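企業誘致の「成功事例」をどう読むか
講演用メモ(話す順。配布しない)
座間の勉強会 午後の部

出だし
あいさつは短く。司会が経歴を読んでくれるので自分では言わない。
最初に立場をはっきりさせる。誘致に反対しに来たわけではない。ただ、誘致の世界で流通している数字の大半は、誘致した側が自分で作ったものだという話をする。案内冊子、業界誌の特集、首長のあいさつ。どれも読んでいて気持ちがいい。気持ちがいい文章は少し疑ってかかる、くらいの温度で。
会場に誘致担当の人が多いはずなので、責める口調にならないこと。

冊子の言葉
「多様な産業基盤」「優秀な人材」「恵まれた立地」。地名を隠して読み上げ、どこの冊子か当ててもらう。たぶん誰も当たらない。間をとる。
人材が豊富だと書く自治体の地元企業が、採用できないと困っている。両方が本当ということはありうるが、冊子はその片方しか載せない。どの職種の、どの賃金での話なのか。そこまで書いた冊子を私はまだ見ていない。
(次へ)

モルトコム(Moltcombe)の話
工業団地100ヘクタール。造成は町の負担。発表資料の見出しは「雇用800人」。
ここでゆっくり。800人は誰が数えたのか。資料の脚注を読むと、全区画が埋まった場合の見込みとある。雇った人数ではない。見込みの根拠は、面積に係数を掛けたもの。係数の出どころは書いていない。
操業を始めたのは二社。そのうちトマシェフスキ(Tomaszewski)は、隣の町にあった拠点を畳んで移ってきた。モルトコムから見れば新規雇用、隣町から見れば流出、広域で見ればほぼ引っ越し。発表資料では全部「新規」に入っている。
隣町の側の資料も探したが、流出のほうは見出しになっていなかった。当たり前といえば当たり前。
※トマシェフスキを悪者にしない。条件のいいほうへ動くのは会社として普通のこと。問題にしたいのは数え方。

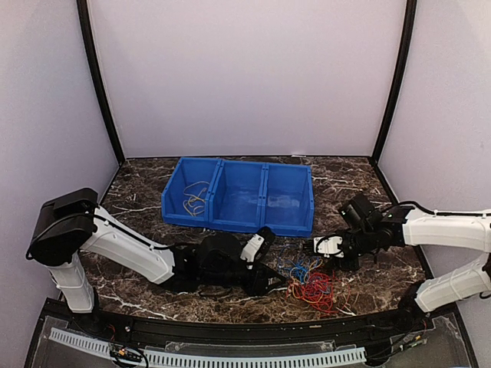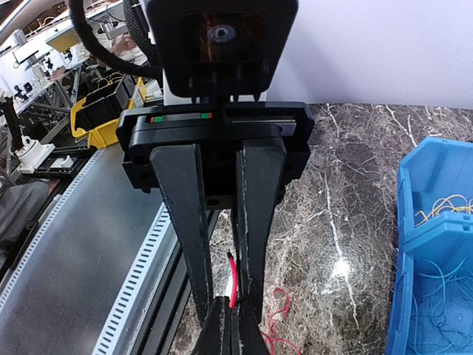
前に同じ話をしたとき、質疑でこう言われた。引っ越しだとしても、来てくれなければその会社は国外へ出たかもしれない、残っただけでも成果ではないか、と。
もっともな指摘で、その場ではうまく返せなかった。あとで考えたことを話す。
出ていったかもしれない、は確かめようがない。確かめようのないことを理由に予算をつけるなら、せめて会社が他にどこを検討していたのか、その記録くらいは残しておくべきだと思う。モルトコムの公開資料にその記録は見当たらなかった。記録がなければ、引き留めたのか、どのみち来る会社にお金を渡したのか、区別がつかない。
反論した人の言い分が間違いだと証明できたわけではない。そこは正直に言う。

ランキングについて
ゾンドン(Zondon)の立地魅力度指数。引用している自治体は上位のところばかり。下位の自治体は黙っている。
・指標の重みが公開されていない
・「経営者の評価」の項目、回答者の数が出ていない
・毎回指標が入れ替わるので、順位が上がっても町がよくなったのか物差しが変わったのか読めない
読み手が悪いという話にしない。議会の答弁で一行使える数字がほしい気持ちはわかる。わかるが、使うなら出どころを自分で一度は開いてほしい。

お金の話
ここは時間が余れば長めに。押していたら表だけ見せて飛ばす。
モルトコムの固定資産税の減免は四年間。減免が切れたあとの税収見込みは書いてあるが、切れたあとも会社が残っている前提で書いてある。残る義務は協定にない。
道路、排水、変電設備の費用は別の会計に入っていて、誘致の費用としては出てこない。合算した表を自分で作ったので映す。数字は読み上げない。後ろの席から見えないと言われたら、あとで事務局経由で送ると答える。
「波及効果」は触れる程度。産業連関表を使った試算は、入れた前提がそのまま出てくる。地元調達の割合を高く置けば効果も大きく出る。その割合を会社に聞いて決めたのか、担当課で決めたのか、一度聞いてみてほしい。モルトコムには問い合わせたが、返事はまだない。

では何を見るか
大きな提案はしない。持ち帰れる質問だけ置いていく。
・雇用の数字は見込みか実数か。実数なら、いつの時点か
・移転元はどこか。同じ圏域なら差し引いた数字も出せるか
・減免が終わった翌年に誰が点検するのか。担当課は決まっているか
・途中で撤退した場合、何が戻ってくるのか
このうち答えがすぐ出るものは少ないと思う。うちの市はどうか、と聞かれるはずだが、調べていない市については言わない。座間についても同じ。推測で答えると、こちらが冊子と同じことをすることになる。

質疑の備え
「それでは誘致をやめろということか」→ 違う。費用と実数を同じ表に載せてほしいという話。
「小さな自治体には調べる人手がない」→ これは本当につらいところ。協定に報告義務を入れておけば、少なくとも人数は会社から上がってくる。ただし報告を読む人は要る。
「成功した例を挙げてほしい」→ 減免の終了後まで追えた例が手元にない、と答える。成功例がないとは言わないこと。

終わりの時刻を司会に確認。水は演台の左に置いてもらう。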